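Mar 6, 2020 | By Terence Sedgwick
Print this article | E-mail this article

Sarkano, the tile-sorting puzzle game from Tisteneck, gets its second patch this month. Lead programmer Branwen Ifans said most of the work went into the undo buffer, which used to stop at 90 moves.

"It now holds 300," she said. "We store the change, so the save file stays small."

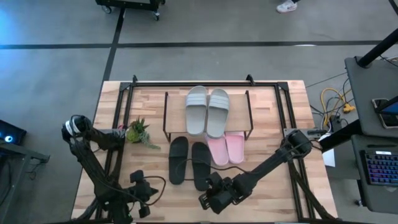 Gray slides on a small wooden rack.

The patch also rebuilds Ellis, the hint system. "It searched too deep on late boards," Ifans said. "Nearly 145 levels had a stall you could feel."

A level editor is planned, but she gave no date. "The file format has to settle first."
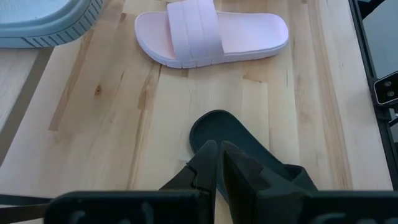 Pink and black slides on the tabletop.

Controller remapping is in the same build.

We use cookies to improve this site. Accept | Settings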